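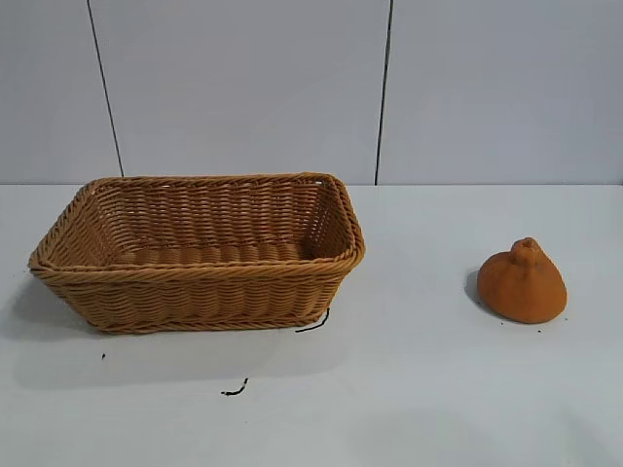 Figure 1. Workspace of the Stircombe cell with the basket and the orange soft object set out, arm out of view.

5.2 Missed-contact faults on deformable objects

The pick-and-place task used in the Stircombe cell asks the arm to grasp one soft object and release it inside the woven basket. Over 900 attempts, the most troublesome fault was a missed contact: one finger met the object before the other, the object shifted, and the jaws closed on a fold of the outer surface or on nothing at all. The controller then carried on to the release point and reported success.

We traced the false report to the width check. In the Stornora control software, a grasp is accepted when the jaw gap after closing stays above a set threshold. The threshold had been tuned on rigid blocks. A soft object held by a fold gives a gap close to that of a fully closed gripper, so the threshold was lowered early in the trials to avoid rejecting weak but usable grasps. At the lower setting, small errors in the zero position of the jaws were enough to pass an empty gripper as loaded.

Uneven approach was the second part of the problem. The planner centers the jaws on the object's outline as seen from above. For an object that is wide at the base and narrow at the top, creases and shadow pull this estimate to one side - in our logs, most often toward the basket. The fingers still straddle the object, but the clearance is not shared equally. Contact on one side before closing was not treated as an event, and the arm kept moving down at full approach speed.

Two changes were made. First, the zero position is now measured before each attempt by closing the jaws in free air. Second, a rise in wrist load during descent stops the arm, which backs off, shifts away from the loaded finger and tries again. After 7 failed tries the cell halts and waits for an operator. The Sqalli planner was left as it was, so that results could be compared with those from the Florncombe cell.

The second change matters most at the stage shown next, with the jaws open over the object and the left finger at or very near its upper side.

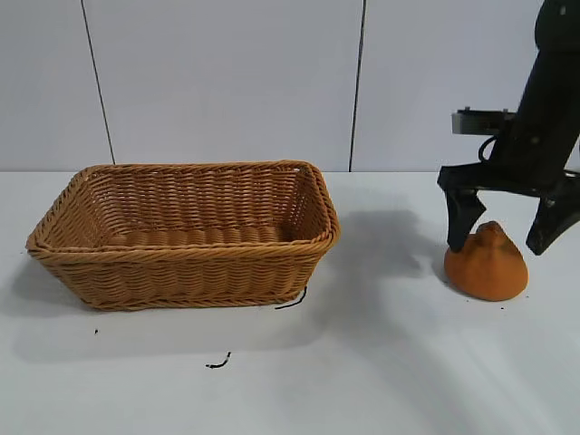 5.3 Effect on cycle time

The free-air check lengthens every cycle, including those that would have succeeded without it. The back-off routine adds time only when it is triggered - a cost we consider acceptable for unattended runs.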